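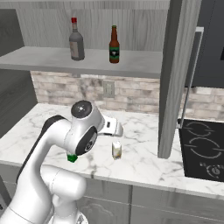
Week 6: Kitchens, benches and where people put things down

Notes to go with the lecture. Not a full transcript, read the chapter as well. Slides go up after the tutorial.

Recap from last week
- houses built before piped water: wet jobs out the back, cooking at the fire, storage wherever
- the kitchen as one room with one purpose is fairly late
- the "service" end of the house and the "living" end, and the door between them. Remember the door. It comes back.

1. The continuous counter

Old kitchens were furniture. A table in the middle, a dresser, a meat safe, a sink on legs. You could move house and take most of it. The fitted kitchen swaps all that for one long surface at one height, fixed to the wall.

What changes:
- work moves from the centre of the room to the edges. People cooking now face the wall
- one height for everything. Kneading wants low, washing up wants high, so the standard is a compromise and suits a cook of one particular size
- the floor opens up, and then gets filled again (see island, below)
- storage goes behind doors. Dresser showed you what you owned, cupboards don't

Exam-type point: the counter got sold as saving steps. Some of the savings were real. But fewer steps per job doesn't mean less time in the kitchen over a week, becuase standards went up at the same time. More dishes, more cleaning of the surfaces themselves.

2. Landing space

Term to know. Landing space = clear surface next to an appliance where you can put something down. Beside the stove, beside the fridge, both sides of the sink if you can get it.

Rules of thumb differ between guides, don't memorise the widths. Know the principle: every time a person opens a door or lifts a pot they need somewhere to go with it, close, without turning round. Plans look fine on paper and fail on this all the time.

Also note the small stuff. A glass left out, keys, mail, the fruit bowl. Landing space gets colonised. Any storage survey that only looks at cupboards misses half of what's going on.

3. Case study: the Prosthorpe terraces

Rows of narrow workers' houses, two rooms deep, scullery tacked on behind. The useful thing for us is that they were altered in 2 clear waves and the plans for both survive.

First wave. Scullery wall comes out, counter goes along one side. Back door stays put, so the counter is broken in the middle. Residents' letters complain about this more than anything else, more than damp even.

Second wave. Back door moved to the end wall. Counter now runs unbroken, but the window is above the sink and the stove ends up in the dark corner. Light traded for length.

The survey of the estate covered 3,133 dwellings. Big sample for this kind of work, but look at who answered the door and at what time of day. Mostly before noon. Shift workers badly under-represented. Keep that in mind when the chapter quotes it.

Compare with Gomley, same period, same builder for part of it, but there the scullery was kept as a separate laundry. Kitchens stayed smaller and the table stayed in the middle. Worth asking why. Rents? Lot depth? Both get argued in the reading, I lean to lot depth.

4. The island

- the centre table comes back, bolted down
- cook turns round and faces the room again
- only works if there's clearance on all sides, and lots of retrofits skip that
- the door from week 5: gone. Service end and living end are now one space, so smell, noise and mess all travel. Range hood becomes the new wall, sort of

The Detadero catalogue is good evidence here. Early issues show islands with nothing on them whatsoever. Later ones have stools. Once there are stools it's a dining table and a workbench together and the two uses fight over it, homework at one end and onions at the other.

5. Surfaces, quickly (ran out of time)

Scrubbed timber, then lino and zinc, then laminates, then stone and stone-look. Each one came with its own cleaning labour and its own products. Pale surfaces show dirt, which was the point of them at first (hygiene) and later just the fashion. Will pick this up next week with bathrooms, same story told in tile.

Reading
- chapter on the fitted kitchen, all of it
- the Gomley article, skip the apendix
- Shim, newsletter pieces on small flats, any two

For the tutorial

Draw the kitchen where you live now, from memory, plan view. Then go and measure it. Bring both. Mark every spot where something was sitting on the counter when you measured. Don't tidy first.

Short response, 1,000 words, due end of June. Pick one fixed element (sink, stove, door, window) and argue how its position shaped the rest of the room. Use one Prosthorpe plan and one kitchen you can visit. Label your drawings please, last year's mostly weren't.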